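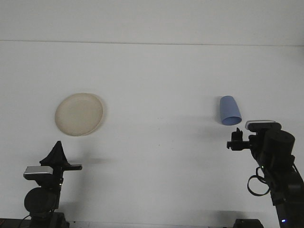

Setting a Simple Place: notes for week 6

Hello again all. These are my notes from the session on plain table settings, typed up for those who missed it and for those who (like me) can't read their own handwriting afterwards. Renata Godoy's notes on napkins will come separately.

Plates first

We start every setting with the plate, and everything else takes its position from there. Put it down square in front of the chair, a thumb's width in from the edge of the table. I know some of you were taught two thumbs. Fine, but be the same all the way along the table, please!

Pale plates on a white table are harder than they look. A beige or cream one has so little contrast that you stop noticing when it's drifted off centre, so crouch down at the end and look along the row. I do this every time and I always find one.

Check the rim with a fingertip as you go. Chips hide there, and a chipped plate goes back to the trolley, no arguments. A shallow plate with a low rim is good for toast, sandwiches and cake. It's hopeless for soup or anything with a lot of gravy, as Hòa Kim's group found out in July.

Cups and tumblers

The cup goes to the right of the plate, up near the tip of the knife, standing on its base with the open end up. Hold it low down when you place it. Fingers stay off the rim, and they certainly don't go inside, which I saw more than once this week.

Plastic cups are light and a tapered one has a narrow foot, so a sleeve will tip it over very easily. If you find one on its side, stand it up again before you do anything else at that place. If it's been on the floor it goes to the wash, even if it looks clean.

Colour: one coloured piece per setting is plenty. I like a light blue cup with a beige plate, it's calm and it cheers up a white table without shouting. Renata would add a yellow napkin. We disagree about this and you may take sides.

Laying a long table

For the big lunch we lay 50 places. Work in pairs, one of you on plates and the other following with cups, and don't swap halfway or the spacing goes funny. Last time we got to 47 and ran out of cups, so count your stack before you leave the kitchen.

For next week

Lay one place at home with whatever you've got, then sit down at it and reach for the cup without looking. Move it until your hand finds it easily, and write down where it ended up. Bring a flat tea towel too, we're doing drying and stacking.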